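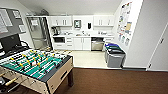

Break Room Route, Purnside Site: Gallery

Brastix records walking and looking data in shared indoor spaces for the Brodgate navigation and language model. The Purnside set has 200 planned episodes, of which 194 passed review. Each episode is a first-person video stream with a spoken instruction, a start pose and a goal pose. The notes on this page go with the head view at the top and are grouped by what the annotators had to decide about each part of the room.

Foosball table
Labeled as one object, class "game table." The green field, the yellow and black figures and the rods are kept inside the same mask. The ends of the rods and their handles extend past the cabinet, so the keep-out zone is drawn from the handles and not from the cabinet wall. The first version of the map used the cabinet wall and left too little clearance on that side.

Table as a landmark
The table sits at an angle to the room. Instructions such as "go along the table" are therefore ambiguous and were rewritten to name the end point, for example "go past the table to the counter." The dark slot in the end panel is tagged as a part and has no separate instruction.

Monitor
Black flat screen, dark. Screens are tagged with a state field (on, off, unclear). This view is tagged off. Text on a lit screen is masked before release, and no masking was needed here.

Bulletin board
Gray board with three white papers pinned to it. Tagged as "board," with the papers as child objects. Page content is not transcribed at this site.

Floor boundary
Brown carpet changes to pale cream tile at the kitchenette. The boundary is traced by hand in every fifth keyframe and interpolated between them. It serves as a reference line for checking drift: the traced line is projected onto the map, and an episode is held for review if the two do not agree within the set limit.

Tall glass-fronted unit
Left of the kitchenette, with a metallic frame and a white notice near the top. Two annotators chose "refrigerator" and one chose "door." From this distance the view does not settle it, so the label stays at "glass-fronted unit" and the object is left out of the goal list. Forcing a class at long range was the largest source of label noise in the earlier Ahonen set.

Counter and cabinets
White cabinets above and below a white countertop. Doors and drawers are labeled individually, each with its handle as a child object. Low contrast between neighboring doors makes automatic masks merge, and most manual correction time at this site goes to this wall.

Appliances
Coffee maker on the left end of the counter, microwave and dishwasher below it. All three are goal objects. The microwave is built in under the countertop, where the model's prior expects drawers or a dishwasher, so it was given 5 extra instructions.

Dispensers
White paper towel dispenser, with a small black soap dispenser to its right. The soap dispenser is near the minimum mask size at this range. It is kept in the label file with the flag "small."

Waste and recycling bins
Three gray bins in a line, with blue, green and black lids. These are the most useful targets in the set: the class is the same for all three, and the instruction has to be resolved by color or order. "Go to the bin with the green lid" and "go to the middle bin" share a goal pose in this view. Order terms depend on the viewpoint, so they are regenerated for each start pose.

Signs on the right wall
Posted in a column above the bins. Tagged as one group. Charts with small pictures produce false detections of the pictured items, and the group mask is used to suppress them.

White door
At the far right, white on a white wall. The dark handle is the most reliable cue. Episodes that end at this door carry a tighter goal radius of 194 mm; all other goals use 200 mm. Goal poses are stored with the label file, and keyframes are written every 1000 ms.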